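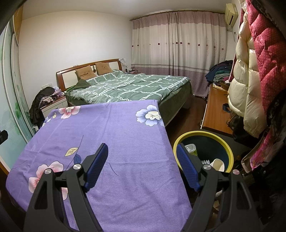

# Folding cloth, cushions and bed covers on a table in the bedroom

12/7/24, quick write-up, more when I get a minute. Senad Berisha

People keep asking how I get a tablecloth back into its packet-sized square without it looking like a used hanky. So. The long version.

You need a flat surface at hip height or near it. Table pushed up near the end of the bed is best. The bed is your second worktop, you can throw things on it. Floor is no good, your back will tell you by the third item.

## Cover the table first

Always a cloth on the table before anything else goes down. Bare tops catch on knits and a clean duvet cover picks up whatever was there at breakfast. I use a woven one, big purple flowered thing. Woven is better than anything shiny. Shiny slides and you chase your folding all over the place.

1. Wipe the table. Dry it properly.
2. Shake the cloth out away from the table, once, hard.
3. Lay it with the old long crease running down the middle of the table. If it's been folded before, it already knows where the middle is.
4. Let the sides hang. Even-ish. Don't fuss over a couple of fingers' difference.
5. Smooth from the middle out with flat hands. Not fingertips, they make little ridges.

Creases that stay after smoothing are fine for a work cloth. If it's going out for guests, iron it face down while a bit damp and skip the rest of this section.

Long straight creases come from folding it the same way every time. I swap: thirds one time, halves the next. Someone at Dellside taught me that when I did the linen room there, 96 tablecloths on a bad morning, and you could tell straight away which ones had been folded the same way all year.

## Small stuff goes first

Pillowcases, flannels, socks, cushion covers. Get them out of the way. They take no time and you get to see some of the bed again.

Cushion covers:

- Zip closed before folding. Every time. An open zip will chew the thing next to it.
- Print side in.
- Half, then half again. Stop there. Thirds makes a lump.

If the cushions are staying on the bed, don't stack them. Lean them on the headboard, one each side, front outwards, and give each one a thump on the bottom edge so it stands up. Fluff from the corners, not the middle.
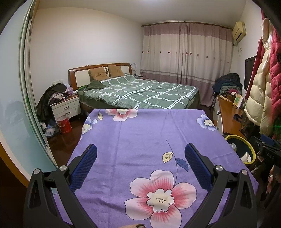 Corners are the bit everybody gets wrong with a big cloth, so slow down for this. The hanging corner is heavier than it looks and it'll pull the whole lot round if you let it.

Folding the tablecloth itself, one person:

1. Clear the table completely.
2. Stand at the long side. Take the two near corners, one in each hand.
3. Walk them across to the far edge. Lay down, line up, let go.
4. Smooth towards the fold, never away from it.
5. Now go round to the short end. Same again, corners to corners.
6. Check the hanging bits. A corner that's poking out now will poke out twice as far later, so pull it in **now**.
7. Keep halving until it fits your shelf. Mine takes six folds if you count the little one at the end.

Big print helps a lot here. Pick a flower near the edge, and use it as your marker. If one side of the fold cuts through the petals and the other doesn't, you're skewed. Much quicker than measuring. With plain cloth I use the hem stitching instead but it's slower and my eyes arent what they were.

Pattern in or out? In for storage, so the light doesn't get at it. Out if you've got several and you want to find the right one without unfolding half the cupboard.

## Duvets and the rest of the bed

Check patterns are your friend. Lines on the cover should run straight with the mattress, so stand at the foot and look along them. Wonky lines, tug the bottom corner on the opposite side. Usually sorts it in one go.

- Duvet first, pulled up towards the headboard then folded back a bit.
- Spare pillow or cover: fold flat, leave to one side at the top, under the cushions.
- Valance or bed skirt last. Run a hand down the side and round the foot, and flick out anything tucked up under the mattress. It will be tucked up. It always is.

Don't make the bed fully before you've finished at the table. I did for years. Then you put a pile of folded towels on it, the duvet sinks, piles fall over, start agian.

## Putting it away

A deep shelf beats a drawer. Folded edge facing you so you can pull one without dragging out its neighbours. No more than 12 in a pile or the bottom ones get pressed into cardboard.

Labels if you share a cupboard. Mine just say the size. At Devley they had numbered pegs and a book and you had to sign for a tea towel. Not doing that at home.

Once or twice a year (I do January) take the lot out, air it over the bed for an hour, refold the other way. Anything with a stain that hasn't shifted gets demoted to table cover for the next folding day.

Fitted sheets need their own page. I've half written it, the elastic corner bit still doesn't make sense on paper. Will add it under this one when it does.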